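Cenda opens bathroom showroom with room for everyday habits

October 18, 2018. Cenda, a maker of bathroom furniture, is pleased to announce the opening of its new showroom, Tredulix. Visitors can see a freestanding oval bathtub beside a large window, together with a black coat rack. 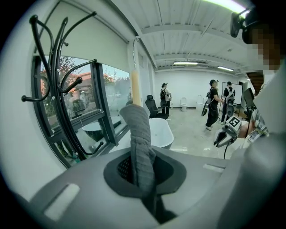
The showroom was planned with the design studio Merkex during seven months. Our wish was to show where a towel or a shirt is put at the end of the day, and for many families this place is a chair.
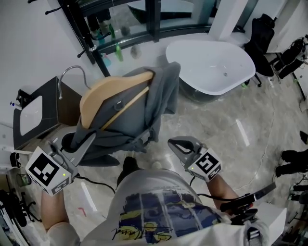 Guests are welcome to try the furniture and to ask for advice on storage in small bathrooms. Tredulix is open six days a week, and until the end of December a planning talk is free of charge.

Press contact: Cenda, Showroom Office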